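Masking the bin walls out of your depth cloud before grasp planning

Quick one, written between runs. Assumes you have a depth camera fixed over the bin, an arm that already moves, and a planner that keeps picking the wall.
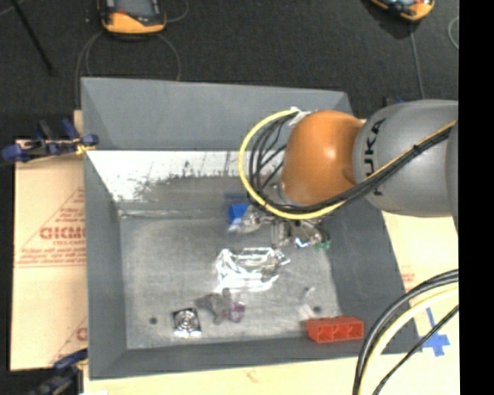

The symptom. Planner scores a beautiful grasp, antipodal, high confidence, and it's on the rim. Or on the slope where the wall meets the floor. Sloped walls are the worst for this – from a steep camera angle they look like one big graspable ridge. We had it on nearly every cycle once the bin got down to the last few objects.

You don't need a new network. You need a mask and a sane collision model. Took me an afternoon, should take you less.

What you need

- Camera to robot base transform, already calibrated. If it isn't, stop, go do that.
- A depth image of the bin with nothing in it.
- Bunus 2 or later (the cloud filter changed names between versions, see the end).
- Odoi for planning. Other planners fine, the params will be called something else.

Step 1. Park the arm

Arm over the bin = arm in your cloud. Drive it to a park pose outside the camera's view before every capture. Not just joints clear, cables too. Dress packs sag and swing and the loop hangs lower than you think. Wait for the arm to stop, then wait a bit more for the cable to settle, then trigger.

 capture:
 require_pose: park
 settle_after_stop: true
 self_filter: on

Leave self_filter on anyway. It uses the robot model so it'll catch links and gripper, but it does not know about cables. Nothing in your URDF does unless you put it there.

Step 2. Fit the floor

Empty bin, arm parked, grab a depth frame. Average a stack of them if your sensor is noisy. Then:

 bunus fit-plane --input empty.ply --seed floor --out floor.yaml

Look at the residuals. Scuffed floors and worn paint are mostly OK, shiny patches aren't. If you get a hole where a reflection is, move the lamp and grab again. Don't fill it in by hand, I did and regretted it for a week.

Step 3. Fit the four walls

Same command, one wall at a time, seed set to left, right, near, far. Do them seperately. I tried fitting all four with one box primitive and a box has vertical sides, our bin doesn't, so everything close to the slope got eaten.

Check that each wall normal points into the bin. If one is flipped you'll mask the inside and keep the outside. Very confusing for a minute.

Step 4. Build the mask

Intersect the half spaces, then pull each plane inward by a margin.

 mask:
 planes: [floor, left, right, near, far]
 wall_margin_mm: 9
 floor_margin_mm: 2
 mode: inside

Wall margin can be generous. Floor margin can't – thin stuff lives down there. Crumpled clear wrap, flat packets, anything that barely sticks up. Too big and they vanish, and the system reports an empty bin with things still in it.

The mask runs in the robot base frame, not camera frame. If you nudge the camera you redo the calibration, not the mask. If you nudge the bin you redo the mask. Clamp the bin down. Tape is not a clamp.

Step 5. Put the walls back for collision

Important and I forgot it the first time. The mask takes walls out of grasp *candidates*. The planner still has to know they exist or it'll happily swing the gripper through one on the way to a corner.

 scene:
 collision_planes: walls.yaml
 collision_floor: floor.yaml
 padding_mm: 2
 allow_contact: fingertips_floor

So two copies of the same geometry. Shrunk one for candidates, real one for collision. Keep them in separate files and name them so you can tell which is which at the end of a long day.

Step 6. Test

Replay old captures first, no motion. We keep ours in a folder called lakcombe. Out of 1,129 saved clouds the old pipeline put the top grasp on a wall in 57. After the mask, 2, both with the bin bumped out of place. Then run live, slow, hand on the stop.

Things to watch for

Transparent packaging. Depth comes back as edges only, or as the floor behind it. The mask won't help, that's a sensing problem. We run a color segmentation next to it and merge, separate writeup.

Stuff leaning on a wall. Part of it falls in the margin and gets cut, so the grasp center shifts inward. Usualy fine. If it isn't, grow the segment back out after masking:

 segments:
 regrow: true
 regrow_limit: collision_planes

Hollow parts with thin dividers. Planner loves the dividers. Not a wall issue, but you'll notice it more once the wall grasps are gone.

Version note. Older Bunus calls the mask block "crop_planes" and silently ignores "mask". No warning. If nothing changed after step 4, check that first.

The replay script and both yaml files are in the Flaltari tools repo, under bin_mask. Wall fits in there are for our bin, run your own.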